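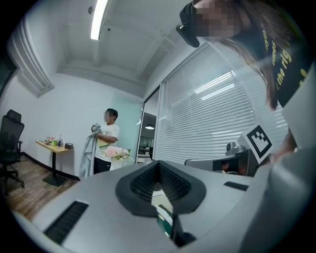
広げたタオルは膝のあたりまで届きます。手前は白い器の淡いピンクの花。

Hovetti タオルと小さな花の暮らし教室 よくあるご質問

いつもたくさんのお便りをありがとうございます。タオルのたたみ方やしまい方、お部屋に飾る花のことなど、教室にいらした方や通信販売をご利用の方からいただくご質問をまとめました。つい長くなってしまうのですが、お茶でも飲みながら、気になるところだけ拾い読みしていただければうれしいです。
(1月30日に一部の回答を書き直しました)

タオルについて

大きなバスタオルを一人でたたむと、いつも端がずれてしまいます。
よくわかります。大判のものは腕をいっぱいに広げても下のほうがたるみますし、途中で片方の角がするりと逃げていくんですよね。教室では、まず長いほうの辺の両角を持って、体の前で一度だけ大きく振ってもらいます。それから角と角を合わせ、合わせたところを片手でつまんだまま、もう一方の手を輪になった側へすべらせます。このとき台の上に置いてしまうより、立ったまま垂らしておくほうが、布の重みで自然にまっすぐになってくれます。床についてしまうのが気になる方は、椅子の背に掛けて半分にするところから始めてみてください。

三つ折りと四つ折り、どちらがいいのでしょう。
棚の奥行きしだい、とお答えしています。奥行きのある棚なら三つ折りにして輪を手前に。浅い棚や引き出しなら、もう一度折って立てて入れるほうが出しやすいと思います。ご家族で折り方が違っていても、そのまま続けていただいてかまいません(わが家でも長いこと二つの流派が同居しておりました)。ただ、来客用のものだけは折り方をそろえておくと、重ねたときの見た目がすっきりします。

タオルは何枚くらい持っていればいいですか。
お洗濯の回数やご家族の人数でずいぶん変わりますので、一概には言えないのですが、毎日お洗濯をなさるお宅なら、バスタオルはお一人につき2枚あればまず困りません。雨続きの時期が心配な方は、もう少し足してください。それより多くお持ちの場合も、無理に手放す必要はありません。奥で眠っている分と手前の分を、ときどき入れ替えてあげてくださいね。

しまっておいたタオルがごわごわします。
棚にぎゅうぎゅうに詰まっていませんか。パイルが押しつぶされたまま長く置かれると、どうしても手触りが硬くなります。使う前に一度洗い、脱水のあと両手で持ってばさばさと振ってから干してみてください。柔軟剤は入れすぎるとかえって水を吸いにくくなりますので、ひかえめで。それでも戻らないものは、そろそろお掃除用に回してあげてもいい頃かもしれません。

薄い色のタオルと濃い色のタオルは一緒に洗えますか。
初めの何回かは分けてください。特に紺やえんじのものは、思ったより色が出ます。青みがかったグレーのような中間の色は汚れも色移りも目立ちにくく、迷われている方におすすめすることの多い色です。Kvamのシリーズは届いたらまず水だけで一度洗っていただくと、細かい毛羽が落ち着きます。

花について

花束をいただきましたが、ちょうどよい花瓶がありません。
花瓶でなくても大丈夫です! 白い深めの器やピッチャー、口の広い保存容器など、水がもれなくて倒れにくいものなら何でも花入れになります。淡いピンクの花には白い器がよく合いますし、葉の緑もきれいに見えます。茎が長すぎると器ごと傾いてしまうので、思いきって短く切ってください。はさみを入れるのをためらうお気持ちもわかるのですが、短いほうが水もよく上がります。

花はどのくらいもちますか。
種類と季節によります。3月ごろまでの涼しいお部屋でしたら、毎日水を替えて、そのたびに茎の先を少しだけ切り戻すことで、ずいぶん長く楽しめます。暖房の風が直接当たる場所と、果物のそばは避けてください。りんごの横に置いたらあっという間に散ってしまった、というお話をよくうかがいます。

テーブルの端に飾ってもいいですか。
タオルや洗濯物をたたむ台と同じところに置かれるなら、少し内側に寄せておくと安心です。大きな布は、たたんでいるあいだに思いのほか遠くまで振れます。場所がないときは、小さな丸テーブルや窓辺に花だけ移しておいて、片づけが終わってから戻すのもよいと思います。

書類や小物の片づけについて

レシピや保証書など、紙のものがたまって困っています。
フォルダーを色で分けるやり方を、まずおすすめしています。明るい黄緑のような目立つ色をひとつ決めて、「今週中に見るもの」だけをそこに入れるのです。ほかのものは地味な色でかまいません。黄緑だけは棚にしまい込まず、いつも手の届くところに立てておきます。それだけで、お手紙の返事を忘れることがぐんと減ったという方がいらっしゃいました。

たたんでいる途中で別の用事ができ、結局全部が山になります。
ありますよね。電話が鳴ったり、書類を抱えたままタオルを持ってしまったり。教室では、途中で手を止めるときのためのかごをひとつ用意しておくようにお話ししています。未完成のものは全部そこへ。翌日に持ち越しても大丈夫ですし、かごからあふれなければ上出来だと思ってください。Sterkhamの布かごは平らにたためるので、使わない日は棚のすき間にしまっておけます。

教室とご注文について

教室には何を持っていけばいいですか。
ふだんお使いのタオルを大小とりまぜて4枚お持ちください。新品よりも、何度も洗って少しくたびれたもののほうが、おうちでの練習に近くなります。服装は腕を上げやすいものであれば何でもけっこうです。花の回にはお持ち帰り用の袋もあると便利です。

一回の教室は何人くらいですか。
14人ほどです。大きな布を広げますので、お隣との間をゆったり取っております。お友だちと並んでのご参加も歓迎で、ご予約のときに備考欄へ一言書いていただければ、お席を近くにいたします。

手先が不器用なのですが、ついていけるでしょうか。
どうぞ安心していらしてください。一回の時間は2時間で、そのうちかなりの部分は同じたたみ方を繰り返しているだけなのです。早く終わった方は花のほうを眺めたり、お隣とおしゃべりしたりしていらっしゃいます。左利きの方には、手の動きを逆にした説明の紙もご用意しています。

Zuronのオンラインストアで買ったタオルも交換してもらえますか。
未使用でタグのついたものでしたら、Hovettiの窓口でもお受けいたします。ご注文番号のわかるものを添えてお送りください。洗濯後のものは交換いたしかねますが、お手入れのご相談でしたらいつでもうかがいますので、お問い合わせフォームからタオルの色と、ふだんの洗い方をお知らせください。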